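The Homework Club

The students who run the Loltum project will tell you, if you have a spare hour and a chair, that they picked bed-making and folding because everybody on the team hates both. I rather love them for that. They are a small club out of Skoltex, a technical college with more enthusiasm than storage space, and since last May they've been trying to teach a pair of robot arms to do the chores most of us put off until company is coming.

The way they go about it is wonderfully plain. A student takes a gripper in each hand and does the chore, slowly and with both jaws, and the recordings become lessons for the robot later on. Then they do it again, and again! The club's target for the Stallik contest is 2000 recordings, and when I visited they had 269 of them, with a whiteboard tally that somebody updates in green marker (and that everybody pretends not to look at).

Two grippers, one blue cloth and a green sheet.

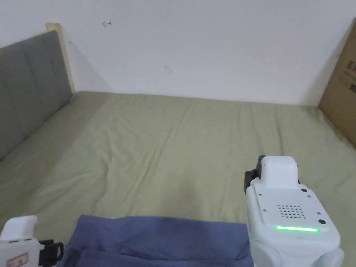
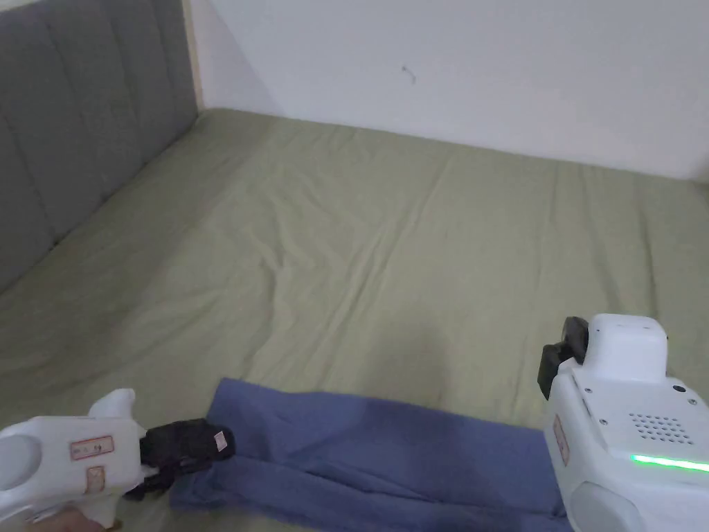
The whole business runs on $3845, most of it raised at a bake sale and a car wash, and the contest gives each team 60 minutes on the floor, setup included. One of the younger members told me she practices at home with kitchen tongs, to her mother's great puzzlement, and that she now folds dish towels better than anyone in the family. The club meets again at four in the afternoon, and they were kind enough to say I could come back, provided I bring pillowcases.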